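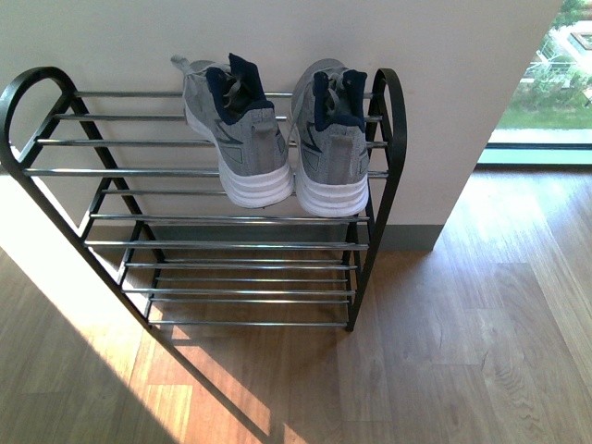 Is the Duto home arm kit any good for tidying shoes? (and is it worth buying second-hand)

Posted by Nastwood_Jen

Hello all! I've been reading this board since February and finally have something to ask. I'm very keen on the Duto kit, the one with the wheeled base, the single arm and the camera on top that you teach by showing it what to do. A chap two streets away is selling his for 400, boxed, with the spare battery. New ones with the longer arm seem to go for 2,000 and I can't stretch to that.

What I'd love it to do is very ordinary. My mum lives with me and can't bend down any more, and the hall is where she gets stuck. I want to be able to leave a pair of trainers by the door and have the kit put them on the rack, side by side, and fetch them again when she asks. The rack is the common sort with chrome rods and black ends, two tiers, up against a cream wall. Wooden floor. There's a big window at that end of the room so we get a lot of sun coming in low across the boards.

The seller let me have a go in his kitchen and it picked up a slipper for me on the second try, which I thought was marvellous. But his floor is grey lino and he hasn't got a rack, so I don't know how it copes with thin shiny bars and gaps. Has anyone got one doing this at home? Does it need the longer arm? And does the sun matter?

Thanks so much in advance, I'm a complete beginner but very willing to fiddle.

Malou Laxdal

Oh, I'm so glad someone has asked about shoes! I've had my Duto for a good while now and shoes on a rack are what mine does most days, so I can tell you quite a lot. Short version: yes, buy it at that price if the wrist doesn't wobble (more on that below).

The arm length is fine. The short arm reaches the upper tier of a rack like yours without trouble, and the lower tier too if the base is parked a little further back. Where you'll have to be patient is the putting down. Trainers with a thick sole are the easiest things in the world for it, because there's plenty to rest on the rods and they don't tip. Flat pumps are hard. A small heel will go straight down between the bars and the arm will carry on quite happily as if it had done the job.

Teach it with the toes towards the wall. The grip goes round the back of the shoe, at the collar, so if the heel faces out the arm can let go and back away without dragging anything. I had mine doing it the other way round for ages and it kept hooking the tongue and pulling the shoe off again. Let the heels hang over the front rods a bit as well. It looks slightly untidy, but when you want the shoe fetched the camera has something to find and the fingers have room to close. If you push them neatly right to the back it's much slower.

Tuck the laces in before you start! A loop sticking up out of the shoe is fine for storage, but in teaching mode the kit seems to take a loop for part of the shape, and then it goes looking for that loop on every pair you own. I did 80 showings with the laces out and had to wipe the lot. With the laces in I needed far fewer, though I was getting better at it by then too, so I won't swear to the cause.

Now the sun, which is the real question in your post. Yes, it matters, and chrome makes it worse. With bright light coming in low you get glints along the rods and then the shadow of the whole rack lying across the floor, and the kit's depth reading goes silly. Mine once tried to park itself so as to avoid a shadow. There are three things I'd try, cheapest first:

Draw a blind or hang a thin curtain for the teaching, then open it again once the task is saved.

Teach half of your showings in the morning and half later in the day. This helped me more than anything I changed in the settings.

In the menu under Camera, turn off Auto Exposure and set it by hand with the rack in view. The picture will look gloomy on your tablet. That's all right, the rods come out much clearer.

Your cream wall is a help, by the way. A pale shoe against a pale wall sounds bad but it's the edge of the sole it goes by, and a bit of dark trim round the collar makes life easy for it. My own wall has striped paper and I'd swap with you tomorrow.

About the wobble: ask the seller to switch it on, hold the hand gently and try to turn it. There should be no play at all. The wrist on the early ones has a plastic collar that wears, and the replacement is 158 from Zabala plus postage. If it does wobble, knock that off the price and get it anyway - the job is four screws and a cup of tea.

Do write back and say how your mum gets on with it. Mine talks to hers.

udine_tom

I've got the same kit and I'd say it's ok. Slow. Mine takes long enough over one pair that I could have done the whole family's. If it's for someone who can't bend then I can see the point, for me it was a toy really.

Check the battery. The spare is often worse than the one in it. Also it does not like rugs.

Nastwood_Jen

Thank you both!! Malou, that's more than I could have hoped for. I went round again this evening and tried the wrist as you said and there was a tiny bit of play, so we agreed he'd take something off and I'd order the collar from Zabala myself. Collecting it at the weekend.

One thing I forgot to ask - does it mind which tier it uses, or can I teach the upper one and have it work out the lower one by itself?

Malou Laxdal

Brilliant news! No, it won't work out the lower one, you have to teach each tier as its own task and name them differently. Do the upper tier first and get that reliable, it's the one your mum will want anyway. For the lower one, the upper rods are in the way of the camera for part of the movement, so tilt the head down a notch before you begin and bring the shoe in from the front, low, in one smooth go. If you stop halfway to think (I always do) it learns the stop as well.

Leave the floor in front of the rack clear while you're teaching, so it has room to turn. And save a copy of each task as soon as it works twice running. The kit keeps only the last version, and an update wiped one of mine.

Page last edited 2021-03-05. Replies are still open.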